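Week 6: Colour and dyeing — lecture notes
Mereana Tamihana
44 shares · 20 comments

6.1 Metamerism
Two samples may match under daylight and differ under a shop lamp. The dye recipes differ; the eye's response happens to agree under one source only. Always state the light source when reporting a match.

6.2 Levelness
A dyed cloth is level when depth of shade is even across the width. Common causes of unlevel dyeing:
— rapid heating past the strike temperature
— poor wetting out
— salt added in one dose
The Pearce trial used 281 g of salt, split over three additions.

6.3 Judging blues
Creases alter apparent depth. Press the cloth before grading it, and compare blues of differing hue side by side. 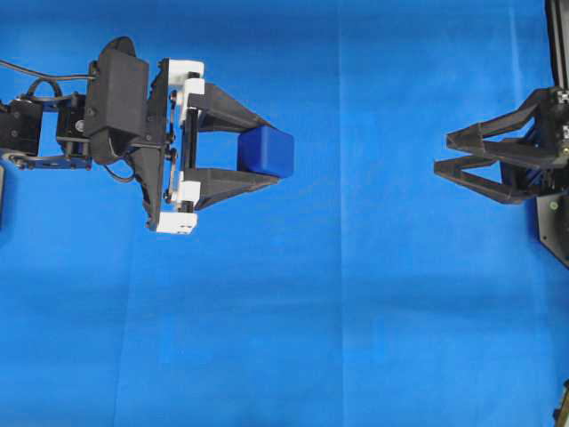 6.4 Reading for Wednesday
Ukton reader, p. 169, on reactive dyes. Bring your grey scale. Lab groups are unchanged.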